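Protokoll der Projektbesprechung »Kollorano«, Build 903
21.08.2025, Studio Sudidcombe
Protokoll: Noboru Arai

TOP 1: Stand der Portierung
Die Konsolenfassung läuft auf der Zielhardware durch bis Kapitel 5. In Kapitel 8 bricht die Bildrate ein, sobald mehr als zwei Wettereffekte gleichzeitig aktiv sind. Modise hat die Profilerdaten geliefert. Ursache ist die Schattenberechnung für Vegetation, die je Effekt neu angestoßen wird. Umbau auf einen gemeinsamen Durchlauf beschlossen, Zuständigkeit: Rendering.

TOP 2: Speicherstände
Spielstände aus der Vorabfassung werden beim Laden ohne Meldung verworfen, wenn das Inventar Gegenstände aus dem gestrichenen Hafenquartier enthält. Diskutiert wurden eine Konvertierung und eine Fehlermeldung mit Abbruch. Ergebnis: Konvertierung. Gestrichene Gegenstände werden durch ihren Goldwert ersetzt. Die Formatversion wird im Header mitgeführt.

TOP 3: Vertonung
Tutton meldet die deutsche Sprachfassung als vollständig geliefert. Zwei Dialoge der Fährfrau weichen vom Untertitel ab. Keine Neuaufnahme, der Untertitel wird angepasst. Die Lautstärkenormierung der Nebenfiguren steht noch aus.

TOP 4: Steuerung
Die freie Tastenbelegung ist umgesetzt, gilt bisher aber nicht für das Kartenmenü. Der Antrag, das Kartenmenü für den ersten Patch zurückzustellen, wurde abgelehnt. Die Totzone der Analogsticks wird als Schieberegler angeboten, Voreinstellung wie in Build 903. 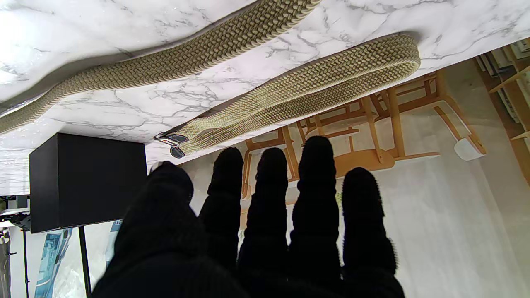 TOP 5: Zertifizierung
Die Einreichung erfolgt erst nach Abschluss von TOP 1 und TOP 2. Offen sind das Verhalten bei getrenntem Controller während Zwischensequenzen sowie die Texte der Systemmeldungen. Die Prüfliste aus dem März ist überholt und wird durch die aktuelle Fassung im Wiki ersetzt.

TOP 6: Verschiedenes
Der Fotomodus bleibt im Umfang. Arai klärt mit Modise den Zugriff auf die Testgeräte.

Nächste Besprechung nach Vorliegen des neuen Builds.

Kontakt | © Studio Sudidcombe | Nach oben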